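14/07/2020

Rain all day, so I finally tackled the snack drawer, which has not shut properly since we moved in. I carried the lot into the bedroom and tipped it out on the flowered bedspread, thinking it would take five minutes — well, it took until the kettle had boiled twice and my tea had gone cold both times. I do love a good sort, though, and the purple and orange flowers made even the crumbs look cheerful.
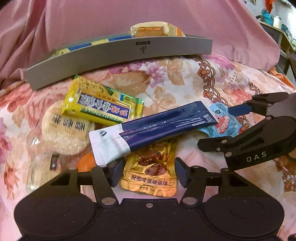 How long do rice crackers keep once they're in the cupboard? Mine go by the date on the wrapper, and after that I give them a couple of weeks if the packet is still sealed and I'm feeling brave.

The little gold pouch is only 16 grams, barely a mouthful, but I've set it aside for Friday-ish treats with a cup of something hot. The yellow biscuits can go in my work bag, and the puffed rice cracker I want for myself, tonight, with my book and my feet up. Must write Sasa on the new tin before I forget which shop I liked so much, the one with the 17 kinds of seaweed and the lovely warm heater by the door. Soup for tea, I think, and the drawer can wait for its new lining paper until tomorrow.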